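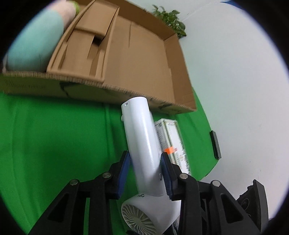

We got the power bill for our unit in Skorley in February and it was $132 more than the one before. Same two people, same fridge, so I spent a month working out where it went. I'd have blamed small stuff first, like a white hair dryer with a long barrel, because anything that makes heat pulls a lot while it's on. But it's on for a few minutes a day. It's a small part of the bill.

The thing to look at is hours. A 600 watt panel heater sounds modest next to a dryer. Ours was running 18 hours a day in the back room because the thermostat dial had been bumped up.

I borrowed a plug-in energy meter from the Flindton library. You can have it for three weeks and there's no deposit. Plug it into the wall, plug the appliance into it, leave it a full day and write down the number.
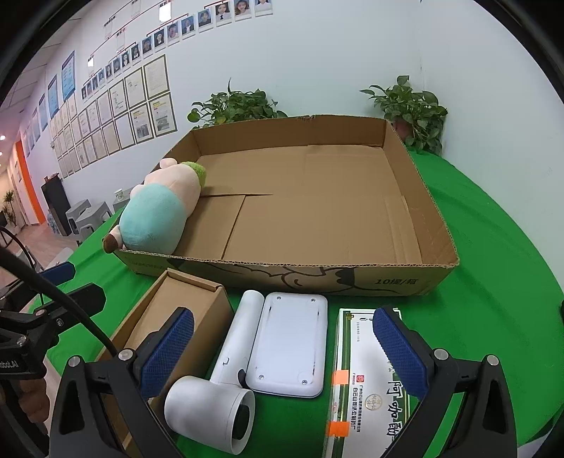
Do the fridge over a full day as well, not an hour. It cycles on and off, so a short reading can be way out either side.

You can't plug the hot water system into one of these. For that I read the main meter at bedtime and again at 6 am, with everything else switched off at the wall - fridge excepted.

Hot water was 27 per cent of our use. Shorter showers have helped a bit. Turning the heater dial back down helped a lot more.

Next job is the door seal on the fridge. If anyone in Skorley knows who stocks them, let me know. The shop in Flindton only does them to order.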